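In Defense of the Second-Worst Chore

My mother-in-law ranks chores. She has done it out loud, at dinner, for as long as I have been in the family, and taking out the trash has never made the top of her list in either direction. It is, she says, a job for people who want credit. Since I am the one who does it in our house, I have had years to work up a reply, and this is it.

The trash gets no respect because it is over so fast. Cooking fills an evening. Laundry can be stretched into a personality. The trash takes 3 minutes, and half of that is looking for your shoes. When my wife, Su-bin Ryu, cleans the oven, the whole street of Komholm hears of it by noon. I have hauled bags down two flights in December sleet and come back to a room where the conversation had not paused.

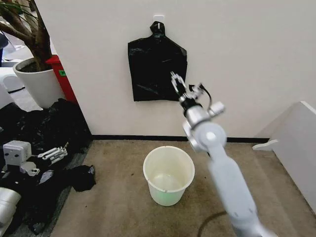
And yet look at what happens when the job goes undone. An oven can stay filthy for a year and the marriage will survive. Skip the trash for a week in July and you will be having a talk, the kind where one person stands. My sister-in-law, I-seul Ryu, once shared an apartment in Skoltport with two graduate students who had divided everything by spreadsheet and left the garbage off it by mistake. They lasted until the shrimp.

I have opinions on bags, too, and I suspect you do. I grew up on grocery sacks, which my father considered free and which leaked on everything he owned. As an adult I went the other way and bought a carton of 80 black ones from the hardware store in Alton, each big enough to hold a tuba. For a while I threw away more just to fill them. That is the trouble with a large bag: it flatters you into thinking you are decluttering.

Small bags have the opposite fault. You are always changing them, and you start to feel like hotel staff.

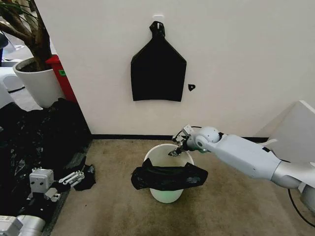
Then comes the real test of character, the new bag. Plenty of people will carry the old one out and stroll back glowing with virtue, leaving a naked can for the next person with a wet coffee filter. I was such a person until the age of 19, when a roommate named Lim dropped a plate of spaghetti into the can I had left bare and invited me to deal with it. I have not forgotten the sound.

So my proposal is modest. The chore should count as done only when the new bag is in, and whoever does it should be thanked, once, in a normal voice. I am not asking for a parade. A nod from the couch would be fine - eye contact if you can spare it.

My mother-in-law has read this and says I have moved up one place.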